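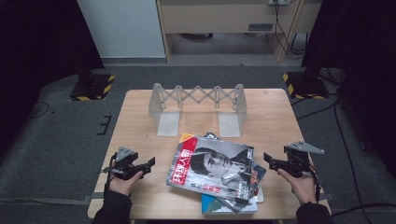

Leken hand grippers, pair no. 2 – jaws slip on thin covers
Shared Workshops > Builds in progress

kiri_goodwin
Posted 7:40 pm

Second pair is together and working at Jurkholm. For those who missed the first thread, Leken is our handheld gripper build. You hold one in each hand, squeeze the trigger, and the log gives us jaw opening and hand position at 100 Hz. We want enough good recordings of book shelving to train the two arms we are putting together over the winter.

The job is to take books and magazines off a table and stand them up in an expandable bookend, spines out.

So far we have 398 recordings on this pair. I threw out 27 where the log had gaps. Of the rest, the hardcovers are fine. Magazines and thin paperbacks are the problem. The jaws close on the cover, the cover bends, and the inside pages slide down out of the grip. Then you have to set it down and start over, and I don't want to teach the arms to do that.

Things I have tried:
Foam weather strip on the jaw faces. Grips better, tears off fast.
Silicone tape. Good on glossy covers, too sticky when you let go.
Closing the jaws harder. Leaves dents.

What are other people using for jaw pads on paper?

raimo_n
Posted 8:15 pm

How thick is the foam? Anything over 2 mm and the jaw rolls on the cover instead of clamping it. I had the same thing on a parts picker. I went to a plain rubber sheet glued with contact cement and it has lasted since December.

I also don't think pads are your main problem. You are picking up a floppy object from one side. Use both hands, squeeze from left and right, then tilt it up.

kiri_goodwin
Posted 8:32 pm

It's about that thick. I'll get some rubber sheet and compare.

Two hands is what we do for anything lying flat. It works for a stack if the stack is squared up first. If the covers are fanned out, the jaws meet different magazines on each side and everything twists.

evelien_boersma
Posted 9:04 pm

Disagree with squaring up the stack first. If the arms only ever see neat piles they will fail on the first messy one. Leave it messy and accept more bad takes.

raimo_n
Posted 9:11 pm

You can add mess later. Get a clean set that works, then make it harder. Otherwise you can't tell whether a bad result comes from the pads or from the pile.

evelien_boersma
Posted 9:20 pm

Then you record everything twice. Her time is the expensive part here, the pads are a few dollars.

lovely_b
Posted 9:48 pm

Can we see how you approach a single thin one? I've got a Plikska board in mine and I get a late trigger reading, so I close too early without noticing. Might be the same thing.

kiri_goodwin
Posted 10:26 pm 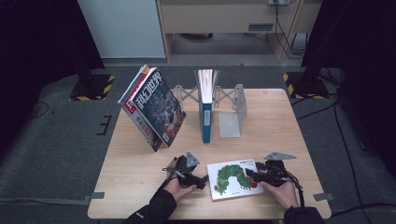

The trigger reading is in step with the jaws as far as I can tell. I tested it by closing on a steel ruler and checking the log against a video, and there was no delay I could see. For a single thin one, I come in from both sides and keep the jaws low. The caterpillar book is a typical case, lying flat with its right edge under the right jaws before I close. I pinch that edge, lift it a little, and bring the left jaws in to hold the other side. The cable on the right one runs down past my hand, and I have to watch that it doesn't drag when I turn my wrist. I'm going to move the exit point farther back on the next body.

lovely_b
Posted 10:41 pm

OK, not the same fault then. On the cable, put a loop of hook-and-loop strap at the bottom of the grip. A new exit hole means reprinting the body and you'll want to change three other things by then.

soledad_v
Posted 11:02 pm

How are you keeping the table in the same place between takes? We lost a whole afternoon of recordings because somebody bumped ours.

kiri_goodwin
Posted 11:09 pm

Tape on the table edges, gray strips on the lower left and lower right. I check against them before each batch. Won't help if you bump it in the middle of one.

soledad_v
Posted 11:17 pm

We ended up screwing angle brackets to the floor. You have carpet so I guess that's out.

Second question, does the bookend slide on you? Ours was a light one and it moved every time a heavy book went in.

kiri_goodwin
Posted 11:25 pm

Sometimes, yes. If I put a thick hardcover in first it stays put better. I don't want to tape it down because the arms should learn to be gentle with it.

raimo_n
Posted 11:38 pm

Tape it down. Same argument as before, fix one thing at a time.

evelien_boersma
Posted 11:44 pm

Same answer as before.

kiri_goodwin
Posted 6:55 am

I'm going to split it. One batch with squared stacks and the rubber pads, one with the magazines dropped however they land. Bookend stays loose in both. Raimo, which contact cement did you use? The one from Paredes on the shelf here says not for rubber.

raimo_n
Posted 7:30 am

Ordinary shoe repair cement, the kind in a small can. Coat both sides, leave it until it's dry to the touch, then press. Scuff the jaw with sandpaper first or it peels at the tip.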